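How Robots Changed the Work at a Repair Shop

Skellerley is a town with one large repair shop. The shop is called Setmont. People and companies send it small electronic devices that have stopped working, such as alarm boxes, timers and door sensors. Setmont finds the fault, fixes it and sends the device back.

Fifty people work there. Until a few years ago, all the testing was done by hand. Now part of it is automated. Automation means that a machine does a task by following instructions, without a person guiding each step.

What the job was like before

Testing a device has a fixed order. First the tester checks the outside for cracks. Then the tester connects power, watches for a signal and writes down the result. If there is no signal, the device goes to the repair bench. If there is a signal, more tests follow.

Blagoje Milošević tested devices this way for 19 years. One kind of alarm box needed the same movements up to 50 times in a shift. By the afternoon his wrists hurt. Doctors call this kind of problem a repetitive strain injury. It happens when the same muscles and tendons do the same small motion too often.

What the robot does

The robot arm at Setmont came with a control program called Clurkeo. The program stores a list of positions. For each position it also stores how far the gripper should open and how hard it should squeeze. Small devices need a light squeeze. Wires are harder for a robot than boxes. A box keeps its shape, but a wire bends when it is touched, so its position changes.

A camera near the gripper sends pictures to Clurkeo many times each second. The program compares what it sees with what it expects and corrects the path of the arm.

In one December the test area handled 1,814 devices. The storage shelves hold 3,000, so devices that are waiting for parts have a place to stay.

What people do now

The robot did not take over the whole job. It cannot decide why a device failed. It cannot talk to a customer. When it drops something, it stops and a person has to restart it.

Milošević now works at the repair bench. He replaces broken parts and solders new wires. Soldering means joining metal pieces with a melted metal called solder. 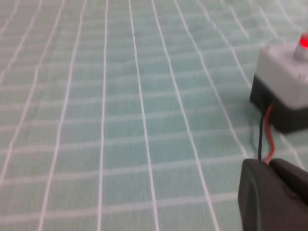 Reading time: 3 minutes

The red light on top of the box is an LED, short for light-emitting diode. An LED turns electricity into light and uses very little power. The black and red wires are a common pair of colors. In many small devices, red marks the positive side of the power supply and black marks the negative side.

Rok Popescu has a job that did not exist at Setmont before. He is a robot technician. He adds new positions to Clurkeo, cleans the camera lens and replaces worn gripper pads. He learned this in a course at Halilović, a training center in the next town.

Not every change was easy. Some testers liked the old work and had to learn new skills. The early shift now starts at 6:30 a.m., when the arm is switched on and checked.

Words to know

Gripper: the part of a robot arm that holds things.
Sensor: a part that measures something, such as light or heat.
Shift: the hours a person works in one day.
Technician: a person who sets up and repairs machines.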